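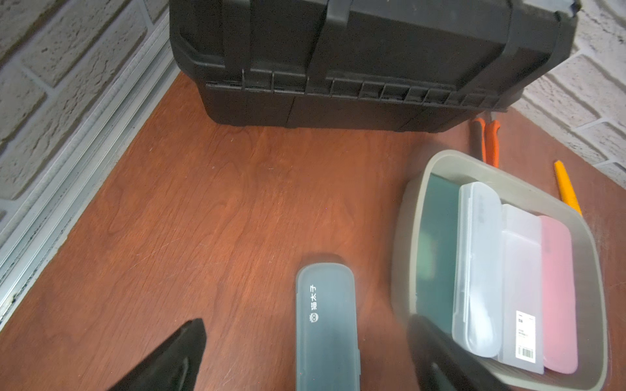

Slide 1. Wrist cam view, cutlery case task. One case on the table, the others in the gray bin.

SPEAKER NOTES – gripper shootout, Monday group meeting

Keep slide 1 up while people sit down. Don't read it out. Point at the two black fingers, bottom corners, this is what the policy gets to work with.

Say who did what: Stella Sang ran the trials, I did mounts and the controller side. Questions to her on the stats pls.

What we compared
– Zitus parallel, long fingers, stiff
– Gromus parallel, shorter stroke, rubber pads
– same arm, same wrist cam, same controller gains for both (someone will ask)
– 200 trials total, split evenly
– task: pick the loose case, stand it up in the bin next to the others

Why cutlery cases. Slim, slick lid, the see-through ones are a pain for the camera. Look at the clear frosted one in the bin, then the pink one. Pink is easy to segment. Frosted one kind of melts into the gray plastic. The one lying on the table is see-through too, dark gray-teal, but white print on the lid helps – features to lock on to.

Point at the sheen on the wood near the middle. Depth gets holes on shiny stuff. Don't go into the depth camera story here, takes ten minutes, slide 4.

Clutter. Black toolbox at the back, pliers, yellow utility knife. Left in on purpose. Clean table numbers were too nice and didn't hold up once we put tools back.

SLIDE 2 – results
Zitus 65 out of 100. Pause. Gromus came in lower, bar chart has it, don't read every bar.
Long fingers win on the insert, they reach down between cases that are already standing. Short ones bump the neighbor and it leans over.
BUT rubber pads slip way less on the lift. So what we want is Zitus length with Gromus pads. Stella has a print of that on her desk, pass it round if she brings it.

SLIDE 3 – failures
Play the clips with sound OFF.
4 kinds:
– pinch on the lid edge, case pops out
– case goes in crooked and jams
– finger blocks the view of the bin right at the end (go back to slide 1, right finger already sits over the front of the bin)
– controller times out, my fault, fixed in March

Third one is the big one. Moving the camera up helps but then you lose the fingertips on the pick. No good answer yet. Ask the room.

SLIDE 4 – cameras
Bermúdez mount vs the stock one. Bermúdez is stiffer, less shake after a fast stop. Heavier tho. Goltis controller didnt like the extra weight until we redid the payload setting. If you borrow the arm CHECK THE PAYLOAD.
Depth camera story goes here if there's time. Skip if past half hour.

SLIDE 5 – next
– hybrid fingers
– second fixed camera looking down into the bin
– rerun frosted cases only, same seeds
– write up the mount swap so teh next person doesn't strip the screws

Leave slide 5 up for questions. Backup slides have force plots, and the gains table for whoever asks.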